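How Does a Robot Write a Letter?

At the Kuretia after-school robot club, students are teaching a robot arm to write on a whiteboard. The arm is named Zanora, so the club picked the letter Z to work on first.

You write a Z without thinking much about it. A robot needs every part of the job spelled out. Before it can draw, it has to know where the board is and how far away it is.
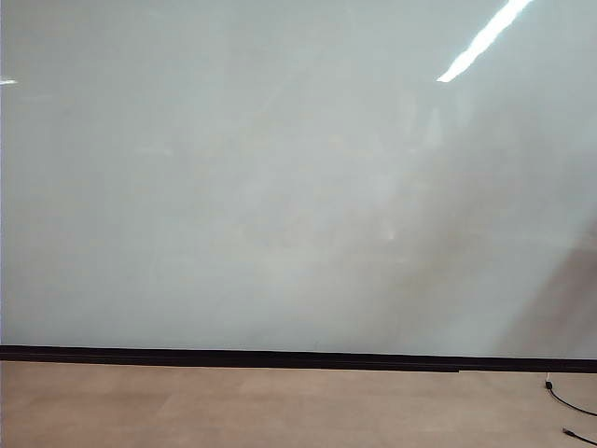 The club uses more than one camera. A fixed camera stays in one spot and keeps the same view all the time. Another camera rides on the robot's wrist, right behind the gripper. The gripper is the robot's hand — it has two fingers that can open and close.

Shamim Bukhari, who is in fifth grade, looks after the wrist camera. When the arm turns, the view turns with it.
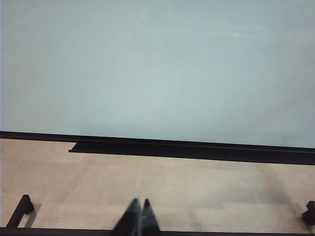 The wrist camera's view, with the tips of the gripper fingers at the bottom.

Next comes the marker. If the fingers squeeze too lightly, it can slip. If the arm pushes too hard, the tip can get squashed. Efthymia Moschos keeps a notebook of the settings the club has tried.

A Z has three strokes: across the top, down on a slant, and across the bottom. Each stroke is a list of points, and the arm moves from one to the next. The club's list for a Z has 310 points.
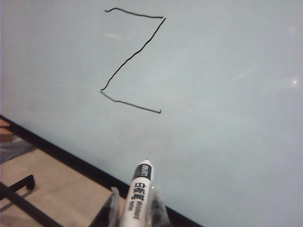

A wobbly line still tells the club something. It might mean the points are too far apart, or that the arm is moving too fast. The students change one setting, wipe the board, and run the list again.

The next letter on their list is K, for Kuretia.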